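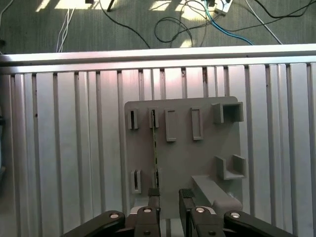
Wrist-camera servoing

Wrist-camera servoing is a way of steering a robot arm using a small camera fixed close to its gripper. The software looks at each new picture, works out how far the fingers are from where they ought to be, and sends the arm a small correction. Then it does the same thing again. I've been writing this sort of code for the robots wiki at Drenotura for a good while now, so this entry leans on what I know first hand (Natália Malý has fixed the sums where I got them wrong).

Other names

You'll see it called eye-in-hand control, or visual servoing with a hand camera. At Lestard they just say "closing the loop", which could mean almost anything, so I'd avoid it.

How it works

There are two main families. In the image-based kind, the error is measured straight in the picture: the edge of a slot is here, I want it there, move until they match. In the position-based kind, the software first works out where the part sits in space and then plans a move to it. I like the first for the last little stretch and the second for getting into the neighbourhood, and plenty of people mix the 2 in one program.

Our own test target is a grey 3D-printed board with slot holders, hollow frames, an open box and a U-shaped bracket on it, and a thin strip that stands upright between an upper and a lower holder. It's a lovely nuisance! Every fixture on the board is the same grey as the plate, so a detector that hunts for colour gets nowhere and you have to rely on edges and shadow. The strip is worse, being so narrow that a small error in the estimate puts the fingers either side of nothing.

Things that go wrong

Shiny backgrounds are my pet hate. We work against upright aluminium slats, and the bright streaks down them look to an edge finder exactly like the long straight edges it wants. Masking out everything beyond the board helps a great deal. Sunlight on the floor can also upset the exposure, so I lock mine before a run.

The fingers get in the way too. They always sit in the same part of the view when open to the same width, so most people store a mask for them, but remember to swap it as the gap changes (I forgot, and spent an afternoon tracking my own rubber pad).

Tooling

Witkowska is the replay tool I use most. It steps through a saved run and draws the error on each picture, and you can change the gain and see what the controller would have asked for. My longest log has 3480 pictures in it; the bit where the tracker hops from the strip to a slat starts at 1577.

Durkthorpe handles calibration, meaning the fixed offset between camera and gripper. Redo it whenever the camera has been knocked.

See also: hand-eye calibration; grasp planning; peg-in-hole tasks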